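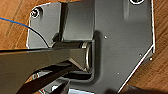 Photo: Cletus Tran

Rebuilding the Girder Fork of a Filon Lightweight Motorcycle
Student project report, Vehicle Restoration Program, Palell Technical College
Capucine Huet and Cletus Tran
Reading time: 6 min
Last updated: December

1. Purpose

The project covered the front fork of a Filon single-cylinder motorcycle owned by the college. The engine and gearbox had been overhauled by an earlier class and were outside the scope. The fork had been left alone and was the reason the machine could not be ridden: with the front wheel clear of the ground, the lower end of the fork could be moved fore and aft by hand, and the wheel leaned visibly to the left when viewed from the front.

Our task was to find where the play came from, restore the fork to a condition fit for road use, and keep as many original parts as possible. Time allowed was six weeks of shop sessions. Repainting was excluded.

2. Background

The Filon fork is a girder type. Two side members carry the wheel and are joined to the steering head by upper and lower links. Each link turns on a spindle. A single coil spring sits between the lower part of the girder and the top of the steering head, and a friction damper is fitted on one of the lower spindles. The factory manual gives wheel travel as up to 70 mm, measured from full droop to the rubber stop.

All four spindles turn in plain bronze bushings, greased through nipples in the links. There is no seal worth the name, so grease carries grit into the joint unless it is renewed often. The manual calls for greasing at short intervals. Most machines of this age did not get it.

Side play on each spindle is set by screwing the spindle into one link plate and locking it with a nut on the other side. Knurled washers between the link and the girder show when the adjustment is right. They should turn with light finger pressure and have no end float. Overtightening makes the fork stiff and wears the faces of the links. Leaving it loose lets the girder twist under braking.

3. Condition on arrival

The fork was removed as a unit and stripped on the bench. The damper came off first, then the spring, then the lower spindles, then the upper.

The spring was sound. Its free length agreed with the manual and there were no cracks at the end coils, where the mounting scrolls thread in. The girder blades showed no dents. The rear lower spindle was worn on its underside, with a step that could be felt with a fingernail. The front lower spindle was worn less and in the same direction. Both upper spindles were lightly marked.

The bushings were in poor shape throughout. Two had been turning in their housings instead of on the spindle. One had no oil hole, which suggests an old repair with a part made up from plain stock. The grease passage behind it was packed solid.

One lower link plate was bent. Laid on the surface plate, it rocked corner to corner. The opposite plate was flat. We took this as the main reason for the lean of the wheel, but could not be sure until the girder itself had been measured.

4. Checking the girder

The girder was held in V-blocks by its upper spindle bores, with a ground bar passed through each pair of bores and a second bar clamped in the wheel slots. If the girder is true, all the bars lie parallel in both planes.

The upper and lower bars were parallel. The bar in the wheel slots was slightly out, and the error was traced to a burr and some old paint in one slot. After the slot was dressed with a file, the bar seated properly and the error disappeared. No straightening of the girder was needed. We had set aside a full session for it and moved that time to the bushings.

5. Spindles and bushings

Three options were considered for the spindles: building up the worn ones with weld and regrinding, fitting used spindles from a donor fork, or making new ones. A donor fork from a Rodik machine was on the shelf and looks nearly the same. Its spindle thread is finer, however, and its shoulders are in a different position. It was returned to the shelf.

New spindles were turned from alloy steel bar, with a finished diameter of 16 mm on the bearing length. The threads were cut on the lathe and finished with a die. The grease drillings were the slowest part of the job. The long axial hole wandered on the first attempt and the blank was scrapped. For the later ones we drilled from a shorter center, cleared chips more often, and had no further trouble.

Bushings were made from cast bronze bar supplied by Godoy. They were turned oversize on the outside where the housings had been worn by loose bushings, pressed in with a drawbolt, and line reamed in pairs. Reaming each bushing alone would have been faster. With the pairs reamed together, the spindles went through both sides without binding.

The bent link plate was straightened cold in the hydraulic press, a little at a time, and checked on the surface plate after each stroke. It was crack tested with dye afterward. No indications were found.

6. Damper

The friction discs were glazed and oily. They were cleaned, roughened on abrasive paper, and put back in use. The star spring had lost some of its shape but still gave usable pressure across the range of the hand knob. A new one should be fitted when it can be found.

7. Assembly and testing

The fork was assembled dry at first to set the side play, then taken apart, greased, and built again. The knurled washers needed adjusting a second time after greasing.

With the spring removed, the fork moved through its full travel under its own weight with no tight spot. With the spring fitted and the wheel in place, no play could be felt at the axle. The wheel stood upright when sighted against the rear wheel and checked with a straightedge.

A short road test was carried out on the service road behind the shop. The machine tracked straight with light hands and stopped without pulling. There was some vibration through the handlebars at 2,000 rpm in second gear. It was present with the machine on its stand too, so it does not come from the fork. The engine mounting bolts were checked and found tight. The cause is still open.

8. Discussion

The order of work should have been different. We began drawing the spindles before the girder had been measured, and if the girder had needed straightening, the lengths might have changed. It cost us nothing this time.

Measuring the worn parts took longer than planned. Wear on the old spindles was uneven, so a reading depended on where the micrometer was placed. We settled on taking every reading in line with the grease hole and at right angles to it, and noting both. The readings taken before that were discarded.

Surface finish on the new spindles was judged by eye and by comparison block. A hardened spindle would last longer, but the college furnace was out of use during the project and sending the parts out was beyond the budget.

9. Remaining work

Fit a new star spring to the damper. Recheck the side play after the first hundred miles or so of use. Look into the vibration, starting with the rear engine plates. Drawings of the spindles and bushings are in the Filon folder in the shop office, with the corrected thread length marked in red.

Palell Technical College, Vehicle Restoration Program | Contact | Copyright | Back to top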